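Packing a small shared kitchen – speaker notes
Brundemness evening, Dec 9, 2025

Slide 1. Say good evening and wait for the door to close. Thank the people from Fendport for the room.

Begin with the question: what do you pack first when you move a kitchen? Most people answer plates. I say the long things. A rod, a rail, a broom handle. They decide which box you need, and they never fit where you hope.

Slide 2. Speak slowly. In our move to Derese we had 21 boxes and one kitchen corner under the stairs. The corner took more time than the office.
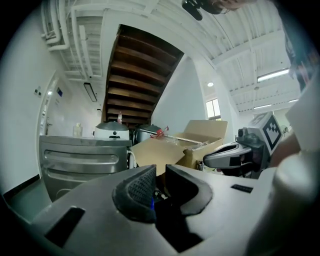 An open box should stand in the middle of the floor, where you can walk to it from every side. If it stands by the wall, you turn and bend all day. Let the flaps stay up until the end. A long metal piece can rest across the top while you fill the bottom with light things.

Slide 3. The rice cooker and the pot go last. People want to eat on moving day – I learned this with a hungry team. Leave them on top of the cabinet and empty the drawers first.

Small bottles: close the cap, put tape over it, keep them standing. Do not mix them with cloth.

Slide 4. Costs. We paid 180 for boxes and tape. Disier offered to do everything for 2000, and we said no. Ask who in the room has paid for full packing, and let two people answer.

If there is time, show the label sheet. If not, go to questions.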